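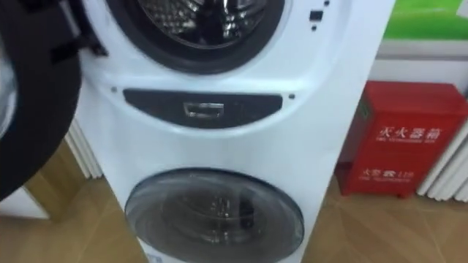
*A stacked two-drum washer, with a dark curved drawer between its doors.*

## The door problem

Household appliances are awkward for perception software. Stainless steel scatters light, tinted doors return reflections, and white panels on white cabinets give a depth sensor very little to work with. Mako, the perception stack maintained by Lærke Lauritsen's group, treats all three as separate failure cases.

Its first stage fits circles and ellipses to the colour image and ignores depth altogether. A drum opening ringed in dark grey is an easy candidate. A smoky, glossy door is harder: highlights curve across the dome and are readily taken for edges. Release 2 added a filter that discards any arc which shifts against the cabinet as the viewpoint changes.

"Depth on a tinted door is mostly fiction," says Lauritsen. "We mask it out and infer the surface from the rim."

The fitted shapes pass to Trotska, the planner, which holds a small articulated model for each part. Round doors are assigned a hinge axis, drawers a sliding one. An open door is also entered as an obstacle, swept through its full arc, so that the arm does not plan a path through a neighbouring machine.

The group's regression set holds 523 recorded views, and a full run takes more than five hours. Most remaining errors concern recessed handles, where the outline is found but the depth of the recess is not. Trotska currently approaches these at reduced speed and stops on contact force.

A merged release, named Falcão, was frozen for testing in August. It replaces the fixed hinge models with estimates updated during motion.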